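Okay so the cable drawer finally broke me. Went in for one charger this morning and pulled out a knot the size of a cantaloupe. A thread, since a few of you asked what I'm doing about it.

1/ Background for the new people: I've been sorting the workroom since May, one category at a time. Paper was easy. Paint was fine. Cables I kept skipping, and I'd close the drawer with my hip and walk away.

2/ First rule, stolen from Omolara Balogun (hi Omolara!!) - everything comes out and gets its own little bundle before anything goes back in. Fold it lengthwise, long and skinny, no round coils. Coils slide into each other and you're back to cantaloupe.

3/ Second rule is see-through bins. I had lovely opaque ones from Dilteletti and I never once remembered what was in them. With the frosted kind you at least get a shadow and go oh right, long thing, bottom of the bin. 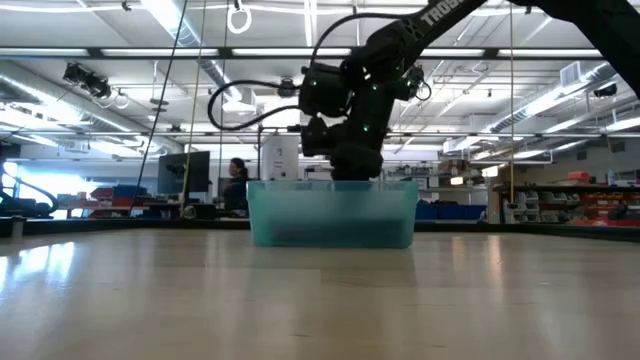

teal bin, one long dark something along the bottom. good enough for me

4/ Someone asked about lids. No lids! If there's a lid I will put stuff on top of the lid. I know myself.

5/ Color is the part I'm most excited about. Red, green and blue bundles, and I can tell them apart from across the room. Before this I had 14 black cables and I plugged in every single one looking for the right end.

6/ Ngozi Nnaji says I should label them as well. Ngozi owns a label maker and I do not, so we'll see how that goes.
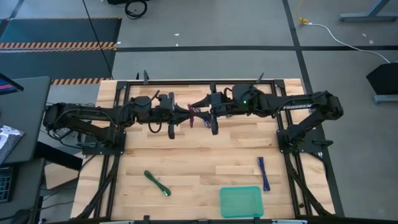 Last updated: 25 June 2018

7/ Red one's still up in the air there, green and dark blue are down on the wood, and the shallow teal tray is waiting its turn. I love a tray for this. You can't pile much into something that shallow, so you have to stop.

8/ Also please admire the butcher block. All those pale and honey strips! It hides scratches so much better than my old white desk from Plarholm, and a dark blue cable shows up on it right away.

9/ Things I'd skip next time: twist ties (they poke), rubber bands (mine went gummy in the heat), and that fancy cable box from Okoro that holds 2 cables if you're very gentle with them.

10/ Mwangi Obura wants to know what happens to the mystery cables. They get a bag on the doorknob until the end of the month, and whatever I haven't reached for goes to the electronics drop-off in Windville.

11/ Next up is batteries. If you have a battery system that works with a very small drawer, please reply with pictures, I'm begging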